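Padel Robotics
Thread

1/ Budget season at the lab. I have been handed the spreadsheet for next year's equipment and told to "be realistic," so please enjoy this thread about a grown adult trying to get money for lemons.

2/ Background: we teach an arm to do bar and kitchen prep. Slicing, scooping, ice, cups, tidying up after itself. The arm was the easy purchase. Everyone loves buying an arm. People came by to have their picture taken with the arm.

3/ What got no line in the original budget: the table, the second gripper, spare fingers, cables, shelving, anything at all for the arm to pick up. I suppose we were going to have it wave.

4/ So I went back through the card statements for May. We bought 213 separate items. Phyllis Sowerby in purchasing has seen every one of them and would like a word about how many are cups.

5/ Phyllis, to her credit, signs off on all of it. She did send one request back with the note "is this a toy knife." Yes. Yes it is. A real one is a different form, and that form has a different form attached.

6/ The bar prep station, as it stands this week:
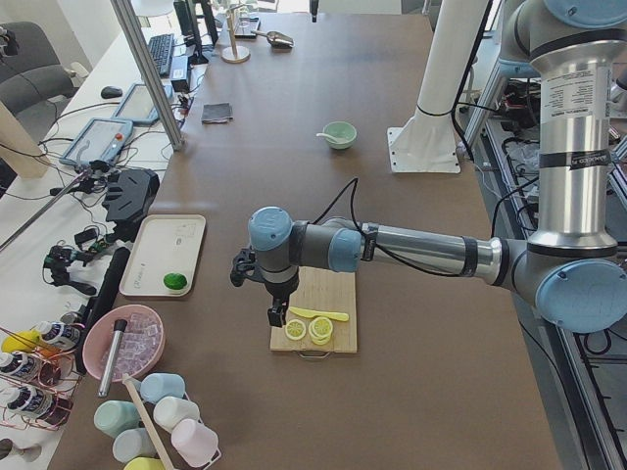 Lemon station, June 2026. The toy knife is the yellow one.

7/ If you're planning something like this, here's my best advice: price the tabletop before you price the arm. Every bowl, tray, rack and scoop on a station is a purchase, and then it's a second purchase when you want a spare that matches.

8/ And it has to match! We lost most of a morning in May because a replacement cup was a hair narrower than the old ones and the grasp settings didn't care for it. The cup cost less than my coffee. The morning did not.

9/ Grippers. We have quotes from two places. Vutach is cheaper up front and sells fingers only as a full set. Espinoza costs more and will sell you one finger, like a civilized company. Guess how many fingers we tend to break at a time.

10/ I ran it over a year of normal clumsiness and Espinoza wins. I ran it over a year of the clumsiness we tell visitors about and Vutach wins. The spreadsheet has both tabs. I know which one management will open.

11/ Ice. Nobody warned me there'd be a line for ice. It goes from the freezer to the bowl to the drain, and then you buy more. I asked for an ice maker and was asked what the business case was. The business case is that it melts.

12/ Cables deserve their own post. I put in for 68 cable clips, a suspiciously exact number, because I went around with a notepad. The reviewer rounded it down to 50. I'd love to know which 18 cables he feels can roam free.

13/ Service contract. Winuswood wants $3,000 a year for "priority response." I asked what regular response was. There was a pause on the phone I am still thinking about. We're taking the contract.

14/ Things I'm leaving out on purpose: a second arm. Everyone wants one. We can barely keep one station in lemon slices. Ask me again when the shelves are full and somebody other than me knows where the spare fingers live.

15/ Things I'm hiding inside "consumables": tape, more tape, labels, dish towels, a decent office chair. If you work in finance, this is post 14 again.

16/ Where I've landed: 7 line items, which is what fits on the page without shrinking the font. Arm upkeep, grippers and fingers, station props, ice maker (second try), cabling, shelving, contract.

17/ Props got the longest justification of the bunch. I wrote two paragraphs on why a robotics budget needs plastic fruit and I stand by every word. Real lemons go soft over the weekend, they're never the same size twice, and somebody keeps taking ours for tea.

18/ Review is Thursday. Phyllis is coming along for support – or to watch, she wasn't clear.

19/ Several of you asking about the template. It's a mess but I'll clean it up and post it once the numbers are approved. Does anybody have a line for "floor" in theirs? Ours apparently needs work before we bolt down anything else and I have no idea who pays for floor.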